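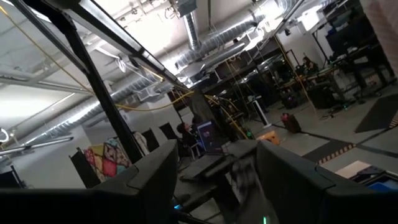
The first thing I did when I walked into the old Pomel building was look up. I always do. My husband says I've never once seen the floor of a restaurant, and he's right, I couldn't tell you a thing about floors. But ceilings! Give me a room where the ductwork is hanging right out in the open and I'm happy for the afternoon.

I grew up under dropped ceilings, the speckled kind with the water stain over the teacher's desk. Everything interesting was hidden up there – pipes, wires, probably a few pencils – and we sat below it doing fractions. So a silver flexible duct running across a plain white ceiling, ribs and all, still feels a little daring to me.

Ghassan Ghanem thinks I'm nuts. He's been fitting out workspaces in Metby for years, and he walked me through this one with his hands in his pockets. "People ask me for the exposed look and then they ask me where the noise is coming from," he said. He quoted me $2,000 to put a lid on a room the size of my kitchen, and another $2,000 if I wanted it to look good (I think he was kidding about the second part).

His real passion is cables. He likes a bright color, yellow if he can get it, so you can follow the thing with your eye from one end to the other. Gray cables on a gray wall make him grumpy. He told me about a job over at Anghel where he spent most of December tracing 700 feet of the stuff, all of it the same shade of putty, and I could tell he hadn't gotten over it.

I asked what it's like to work at a desk under all that hardware. He shrugged and said you stop noticing in a week. I don't believe him! I've had the same light fixture over my sink for ages and I say good morning to it.

Anyway, I went home and priced a length of duct, just to see. A hundred dollars, before shipping. My husband wants to know what it would be connected to. I'm still working on that part.

Contact the magazine | © 2024 Eltard | Back to top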